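手首カメラだけの方策で、つかむ順番がそろわないのはなぜですか

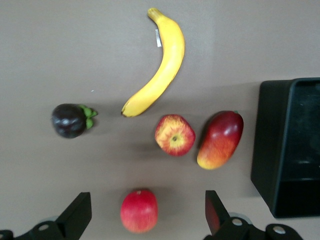
最終更新:5月 / 回答 3件 / カテゴリ:ロボット学習・模倣学習

Urmila Singhal

はじめまして。日本語は勉強中ですので、読みにくいところがありましたらすみません。

果物を一つずつつかんで黒い容器に入れる作業を、模倣学習で学ばせています。入力は手首のカメラと関節角度だけで、固定カメラは使っていません。対象はバナナ、マンゴスチン、マンゴー、りんご二つです。りんごは、赤と黄色がまざったものと、ほとんど全部赤いものです。

教示データは147回分あります。方策は一度に16ステップの動作を予測する形式で、8ステップ実行してから予測をやり直します。

困っていることは次のとおりです。赤いりんごが二本の指の間に見えているときは、たいてい問題なくつかみに行きます。ところが、同じような配置でも、途中でマンゴーのほうへ向きを変えることがあります。そのあと、またりんごに戻ろうとして、どちらもつかめないまま時間切れになります。評価は32回行い、失敗の多くがこの形でした。

教示のときに、つかむ順番は決めていませんでした。操作した人は二人で、私は手前から取り、もう一人は容器に近いものから取ることが多かったと思います。これが原因でしょうか。それとも、カメラが手首にあるために全体が見えなくなることが原因でしょうか。

学習にはFisbyという研究室内のツールを使っています。データを全部取り直す時間はありませんので、今あるデータでできる方法を知りたいです。よろしくお願いいたします。

Jyoti Shakya

両方が関係していると思いますが、私は先に順番のほうを疑います。

二人の操作者が違う規則で取っているなら、同じ画像に対して正しい動作が二種類あることになります。拡散モデルのような方策は、二種類の動作を平均しないで、どちらか一つを選ぶことができます。しかし、8ステップごとに選び直しているので、前回はりんご、今回はマンゴーということが起こります。前に選んだものを方策が覚えていないからです。

試す順番としては、次のようにするとよいです。

まず、学習をやり直さないで、実行するステップ数だけを8から12に変えてください。向きを変える失敗が減るなら、選び直しが原因である可能性が高いです。ただし、長くしすぎると、指が果物に当たったときの修正が遅れます。私の環境では、丸い果物が転がったときに追いつけなくなりました。

次に、各教示を「一つつかんで入れる」単位に切って、対象の名前を条件として与えます。映像を見て名前を付けるだけですから、取り直しは必要ありません。りんごが二つあるので、名前を「りんご」だけにすると、また同じ問題になります。「赤いりんご」と「赤と黄色のりんご」に分けてください。

手首カメラの問題は、そのあとに調べても遅くないです。手が下がると、目標以外の果物は視野から出ますので、近づいたあとは迷いにくくなるはずです。迷うのが高い位置だけなのか、低い位置でも迷うのか、失敗した記録で確認してみてください。

追記:名前を付けるときは、どちらの操作者のデータかも一緒に記録しておくと、あとで片方だけの学習と比較できます。

Zako

固定カメラを一台足したら直りました。うちはEmivbridgeの台に付けています。1,000回くらい集めれば順番は気にしなくていいという人もいますが、試したことはないです。

Yadav

上の方の回答に少し反対です。固定カメラを足しても、どれを先に取るかは画像だけでは決まりませんので、質問の方の場合は残ると思います。

私も片方の操作者のデータだけで学習したことがあります。回数は減りましたが、動きは落ち着きました。名前を付ける作業より早いので、先にこちらを試してもよいかもしれません。それから、画像の色の変換を強くかけていませんか。色相を大きく変えると、二つのりんごの区別がつきにくくなります。名前を条件にする場合は弱くしてください。

Urmila Singhal

皆さま、ありがとうございます。失敗の記録を見直しましたら、向きを変えるのはほとんど高い位置にいるときでした。実行ステップを12にしたところ、往復する動きは少なくなりましたが、まだ残っています。色相の変換は強い設定のままでしたので、弱くしました。今は教示を切って名前を付けています。マンゴスチンの綴りを操作者が二通りに書いていたので、そこも直しているところです。学習が終わりましたら、結果をここに書きます。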